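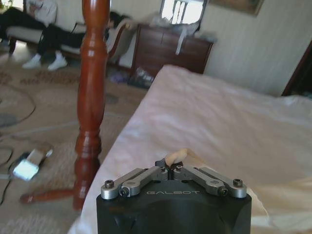
Maison & petits bonheurs

Quatre ans que je voulais un lit à colonnes, un vrai, avec du bois tourné, des bagues bien rondes et ces petites gorges qui prennent la poussière (je sais, je sais). Eh bien voilà, il est monté, il est habillé de blanc, et je passe mon temps à entrer dans la chambre pour le regarder !

Je l'ai trouvé en juin chez Canpolat, le dépôt-vente derrière la gare, coincé entre deux armoires et une pile de chaises. Le montant que je voyais dépassait de tout le reste, brun-rouge, brillant comme un marron qu'on vient de sortir de sa bogue. J'ai posé la main dessus et c'était réglé. Le vendeur en demandait 925 euros, livraison comprise, et je n'ai même pas essayé de discuter, ce que ma sœur me reproche encore.

Pour le bois, je n'ai presque rien fait. Un chiffon doux, un peu de cire Flarkine, et surtout de la patience dans les creux, avec un vieux pinceau de cuisine. On cire, on laisse, on lustre. La lumière glisse maintenant tout le long de la colonne et ça donne une présence folle à ce coin de la pièce. J'ai aussi passé un coup sur la traverse du bas, celle qui finit par un pied arrondi posé sur la moquette, parce qu'on l'oublie toujours et que c'est pourtant elle qu'on voit en enfilant ses chaussettes.

Le drap, maintenant. J'avais en tête un blanc franc, presque d'hôtel. Celui que j'ai choisi chez Beltiteo tire très légèrement sur le rose et je l'aime encore plus pour ça : à côté du brun-rouge, un blanc pur aurait été trop dur. Et non, je ne le repasse pas ! Les plis souples, le bord qui retombe comme il veut sur le côté du matelas, c'est exactement l'ambiance que je cherchais. Un lit où on a envie de s'affaler à quatre heures de l'après-midi avec un roman.

Reste la moquette. Beige, avec ses grands motifs en volutes bruns, gris et sable, un peu passés. Quand on a emménagé, je voulais l'arracher dès la première semaine. Mon voisin Kwan-ho Ho, qui a refait tout son appartement, m'a conseillé d'attendre d'avoir les meubles, et il avait mille fois raison. Sous le bois foncé, ces tons fanés deviennent doux, presque élégants. Je la garde, c'est décidé, un bon shampoing et on n'en parle plus.

Prochaine étape, les tables de chevet. J'hésite entre du bois assorti, au risque de faire chambre de grand-mère (et alors ?), et un modèle tout simple repéré chez Dirkberg, à 83 euros pièce. Il me faut aussi une lampe, et un plaid pour cet hiver. J'imagine bien un vert mousse, ou alors un ocre... Si vous avez marié un bois rouge avec une couleur un peu osée, racontez-moi ça en commentaire, je prends toutes les idées !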